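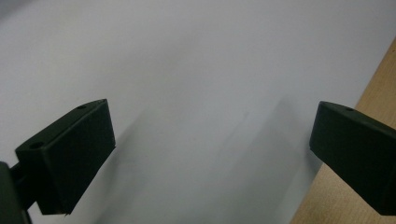
Kelletti green-rim containers, plus the wire basket. Quick review, kids need picking up.

Bought these in May to replace a drawer of odd takeout tubs. Clear plastic, lime rim, sort of a pale green all over once the light hits. The rim is nice and wide, easy to grab with soapy hands. Glare is a pain if you're trying to see whats left in the bottom. Minor.

The rectangle is the one I use. Leftover rice, cut melon, half an onion. Fits my fridge door, just.

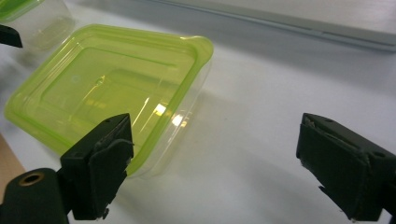
Do they hold smells?
Mine did after a curry. A night with baking soda and water fixed most of it.

Basket next. White wire, Wedcombe, bought separately. Two levels, doesn't wobble. Wish the top shelf had a lip, stuff slides off if you're rough with it like me. Cleans up fast with a damp cloth.
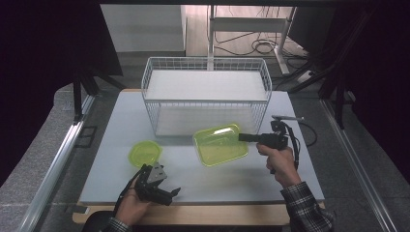

Basket at the back, round and rectangular containers in front.

The round one is small. Good for dip or a few olives, not much else. My sister-in-law Glenys loves hers, so maybe its just me. I'd skip it and get a second rectangle. 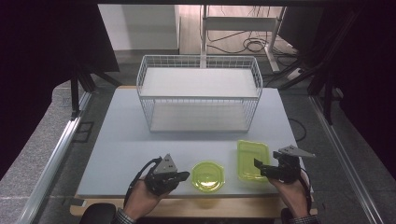
Both green containers and the two-level basket.

Three months of dishwasher, top rack only, no warping yet. Would buy the rectangle again, basket too. Round one going to Glenys.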